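Reference > Household > Food and Drink Containers > Insulated bottle

Insulated bottle

Reading time: 3 min

An insulated bottle is a portable container that slows the passage of heat between a drink and the surrounding air. It is used to carry water, tea, coffee, and other drinks at home, at work, and while traveling. The term covers both vacuum bottles, in which the air has been drawn out from between two walls, and simpler bottles that depend on foam, a layer of trapped air, or an outer sleeve.

Construction

The most common form has an inner and an outer wall joined at the neck. In a vacuum bottle the space between the walls is sealed after the air is removed, so that heat can cross mainly at the neck and through the lid. For this reason a narrow opening generally holds temperature better than a wide one of the same capacity. Wide openings remain popular, as they accept ice and are easier to clean.

The lid is usually made in several parts: a cap, a sealing ring, and in many designs a trim ring or a folding handle. Screw lids are the most secure. Push-button and flip lids can be worked with one hand but have more joints in which residue may collect.

Sleeves and finishes

Many bottles are cylindrical and carry a dark coating or a removable sleeve. A matte surface hides fingerprints and improves grip, while lids are often glossy or trimmed in a bright metallic finish. Sleeves also soften knocks and reduce noise when the bottle is set down on a hard surface. They should be taken off from time to time, as moisture held beneath them can mark the outer wall.

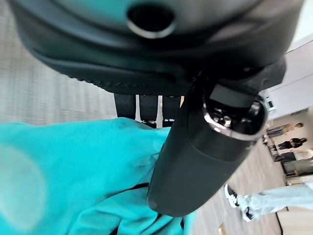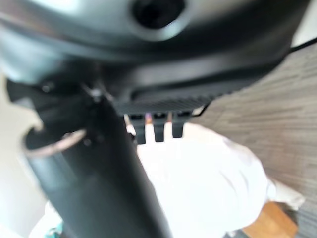 Capacity is normally stated for the bottle filled to the base of the neck. A survey of household drinkware prepared by Sunil Bhattacharjee for the Peltonen collection examined 68 bottles, of which 19 had a removable sleeve. The survey grouped them by closure and by mouth width, and its grouping has been kept in the present series of articles. Bottles sold under the names Dresow and Plosen were entered twice, once for each style of lid supplied.

Packing and storage

A closed bottle may be carried upright or on its side, provided that the sealing ring is seated correctly. In a bag, it is commonly placed against clothing or a towel, which keeps it from rolling and protects the finish. Drinks containing milk should not be left in a closed bottle for long periods, and carbonated drinks should be carried only in bottles whose makers allow it – pressure can build beneath the lid.

For storage at home, the bottle should be dried fully and kept with the lid off or loosely placed. Where shelf height is limited, bottles may be laid flat on a folded cloth with their bases toward the wall.

Cleaning

The interior is washed with warm water, dish soap, and a long-handled brush. The sealing ring should be lifted out and washed separately. Stains left by tea or coffee can be loosened with baking soda in warm water, left to stand for two hours and then rinsed. Bleach may damage metal interiors and is not advised. Makers differ on the use of dishwashers, and sleeves are in most cases washed by hand and air-dried before they are put back on.

See also: Lunch box; Pitcher; Tea towel; Travel mug

Filed under: Drinkware, Kitchen storage, Travel goods
Stistent Household Reference. Entry last reviewed 10 May 2026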